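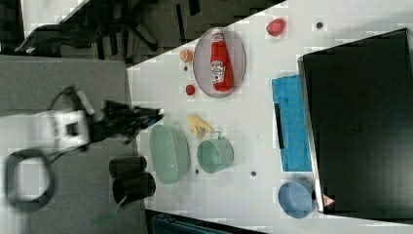

Unit 4: Faults that don't look like faults

Read before Sunday night. Bring the Jivbridge log printout to lab.

A crash is the friendly kind of failure. It makes a noise and you get to go home early. Today is about the other kind, where the controller reports success and the hand is holding air.

The case. On the Jollano tabletop task, the hand was told to close on a cup, lift it and set it down elsewhere. The log shows 61 cycles, all marked complete. In 46 of them the cup moved. In the rest the hand closed, rose, traveled, opened with great dignity and went home. The cup stayed where it was.

Why the log lied. "Complete" meant the fingers had reached their commanded positions. Fingers reach those positions most easily when nothing is in the way. Read that again, it will be on the midterm.

What was blamed first: the camera, then the cup, then the cable (see Novik notes, section 3). The cable is always blamed. Check it anyway, arm stopped.

Safety point. A missed grasp is dull. A late grasp, when someone leans in to straighten the cup, breaks knuckles. Hit the stop before reaching over the table, even if the arm looks finished. It looked finished in every one of those cycles.

For lab: rewrite the success check so that an empty hand fails it. Cattaneo, chapter 4, has a version using motor current. It has a bug. Find that too.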